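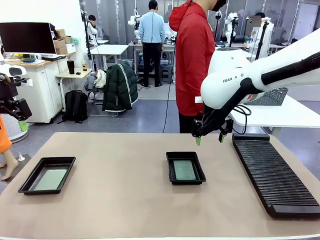

Trays, boards and the slotted rack on the table at Bulel.

Hi, I'm Josphat Mutiso, and I look after the rule book at Bulel. Yes, we have one! It started as a single sheet taped to a cabinet and it's now 27 pages, which sounds awful, but most of it is short and I've fought hard to keep it that way.

We teach robot arms to handle small parts, mostly circuit boards, and we write down how to do it safely and the same way every time. Our first customer was Ututham, back when we had one arm and a lot of opinions. These days we also write handling rules for Carré and Jisden (hi, Jisden folks!).

So what's in the book? A board gets picked up by its edges. The gripper opens all the way before it comes down over a tray. New moves get run at slow speed first, and somebody stays within reach of the stop button the whole time. 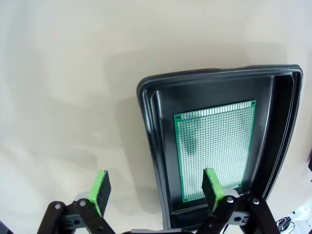

Finger pads get looked over every 200 picks, and if one is worn we swap both, even when the other seems fine. I get teased about that one a lot. We also log every drop and every bump, with no blame attached, and I read the log myself over coffee.

Anyone on the team can ask for a rule to be changed, new hires included. We sit down each June and go through the whole thing, and a few rules always get thrown out. If you'd like a copy for your own shop, just write and ask for me.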